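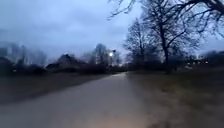 Sabine Kramer once told me that she could get anywhere in Baltdale on foot except the places she needed to go, and I've been borrowing that complaint for my lectures ever since.

Chapter 4
Who Walks, and Where To?

I grew up thinking of walking as the thing you did when the car was in the shop. Then I took a job in Baltdale, rented an apartment 300 yards from a grocery store, and found I couldn't walk there - there was a four-lane road in between and the nearest crossing was way down by the Makent plant. So I drove. Three hundred yards! I felt silly every single time.

This chapter is about trips like that one. In Chapter 3 we looked at how towns count cars, and they are very good at it. Counting people on foot is a messier job. When my students and I went through the town's travel survey, we had 3,042 usable forms, and 2,378 of them listed at least one walk in the past week. Great, I thought, a town of walkers. Then we read the "purpose" column. Dog, dog, fresh air, dog, doctor's orders. Only 183 people had walked to work even once.

So we'll need to pull apart two kinds of walking, the kind you do for its own sake and the kind that gets you to the dentist. They call for different routes, different lighting and different budgets, and planners mix them up all the time (I did it myself for years).

Before you read Section 4.1, write down every walk you took yesterday, even the short ones from a parking lot to a door. Keep the list handy - we'll use it when we get to trip chains.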